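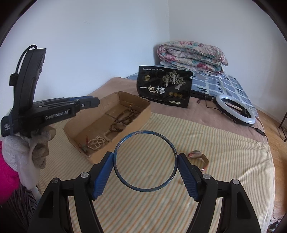
A blue bangle, with beads waiting in the box.

The case for the cardboard box
By Marlene Thiele
2024-02-18

I own a jewelry organizer. It is a Cluvetti, it has 39 compartments, and I paid $107 for it in a store where the clerk spoke softly, as if the earrings were asleep. It lives on top of my dresser and holds, at last inspection, a spare key, two aspirin and a button.

My beads are in a cardboard box. So are most people's, I suspect, or in a cookie tin, or in the dish by the sink that was supposed to be for soap. We don't talk about it, because there is an entire industry devoted to making us feel that a necklace in a box is a necklace in trouble.

I have read the literature. Wudel, whose catalog arrives at my house addressed to a woman who moved out years ago, would like me to hang each strand on its own padded hook. Horgan sells a velvet tray with a lid and then, two pages later, a second tray to keep under the first one. The assumption is that I wear my jewelry the way a hotel uses its towels, in strict rotation. I wear one bangle. Everything else I visit.

And visiting is what a box is good for. You take it to the bed, you sit down next to it, and you dig. Brown beads come up in one long snarl. You meant to find the cream ones and you spend ten minutes on something else, usually a bracelet you bought on vacation and had written off as lost. A compartment has never done this for me. When I open compartment 14 I find what I put in compartment 14, and then I close it again and go make lunch.

My neighbor Kieran Ó Ceallaigh disagrees. He inherited his aunt's costume jewelry last October and has it sorted by color, then by length, in drawers he labeled himself. He says tangling ruins the string, and he is right. I have restrung one set of amber-colored beads 6 times and could probably have bought a nicer set with what I spent on thread. He also says a person should be able to lay her hand on any piece she owns in under a minute. I asked him what the hurry was. He said it was the principle.

I will give him the bangles. Bangles are hard and beads chip, and a sensible person would keep the two apart, perhaps with a sock. Mine go in together and come out with character. The patch where the color has worn is how I tell my favorite from the others in bad light, and no catalog has offered me that as a feature.

There was a talk on all this at the Gandwood library, called something like Treasures in Order. The speaker told us the average household could free up a whole drawer by storing its jewelry properly. A whole drawer! I went home and looked at my drawers. They were full of the packaging the organizer came in, which I am keeping in case I ever want to return it.

It is a very good box, by the way. Sturdy, a decent size, nice high sides. I have been thinking of moving the beads into it.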